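Craft fair table looks sad, cloth keeps sliding, what am I doing wrong?
Posted in Crafts & Small Selling by hendcombe_hooks
May 22, 2018

I have a table at the Hendcombe craft market, where I sell crocheted things nobody strictly needs: coasters, plant hangers, hats for boiled eggs. I make nice stuff. My table makes it look like I am clearing out a dead aunt's kitchen.

Two problems. First, the tablecloth. It's a slippery polyester thing and by lunch it has migrated toward the customers and is taking the egg hats with it. I tried tape. The tape stuck beautifully to the cloth and had no interest in the table. Second, I have no backdrop, so behind my work you see me, my cooler, and the back of the guy selling fudge. He does very well, incidentally. He has a banner.

I don't want to spend a fortune. In January I did the indoor market at Sutter and took in 23 dollars, which did not cover the parking and the soup. I also can't carry anything heavy, and the car is a small hatchback that is already full of yarn. What do people use?

karetti_on_the_side

Get a heavier cloth. Almost everything else follows from that. Cotton velvet, velveteen, even an old curtain if it has some weight to it. The thin party-store cloths slide because they weigh nothing and the underside is as slick as the top. Put a strip of rubbery shelf liner under each corner and it will stay where you left it. If the market is outdoors, use the metal clips they sell for picnic tables, and put them at the back where they don't ruin the mood.

Dark colors are kind to anything pale or bright. They are also kind to cat hair, in the sense that every hair will get its own spotlight. Bring a lint roller and use it before the doors open, and again after the first toddler.

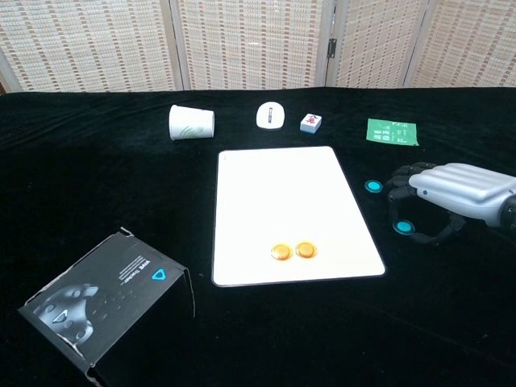 For the backdrop I'd go with a folding screen. A light one opens in a minute, stands up by itself if you keep a zigzag in it, and folds flat against the back seat. Don't open it out completely straight or it will bow politely to your customers and then lie down on them. I bought mine secondhand through the Escombe swap page and the hinges squeaked until I gave them a drop of sewing machine oil. Something with a plain or quiet pattern works better than the painted kind. My first one had herons, and I spent a whole season answering questions about the herons.

Before you buy, measure the car, and measure it with the yarn in it.

Also, give things some height. Overturned crates or shoeboxes under the cloth will do. Flat tables get walked past. And put prices on everything, because people would sooner leave than ask how much an egg hat is.

fold_and_mutter

Agree on the screen but check your market's rules first. The one I do has a 17-page vendor handbook (I have read it, so you can imagine my evenings), and it says anything standing taller than the seller has to be weighted. I fill two old socks with rice and lay them over the feet. It looks like the screen is wearing slippers. No complaints so far.

On the cloth, steam it, don't iron it, if you go for velvet. Ironing crushes the pile and leaves a shiny print of your iron, and then you have to keep a display stand on that spot forever. If you don't own a steamer, hang it in the bathroom while you shower. Roll it on a cardboard tube for travel instead of folding it and you'll skip most of the creases.

Make it long enough to reach the floor in front. That's where the cooler goes.

escombe_gary_sells

just get a banner. I got 500 business cards with mine and I still have 421 of them but the banner is great. what kind of fudge does he have

hendcombe_hooks

Thank you all. I have ordered some dark green velveteen and am watching a screen with no birds on it. I did ask the fudge man about his banner and he told me it was the fudge. Maple walnut and plain, for whoever wanted to know.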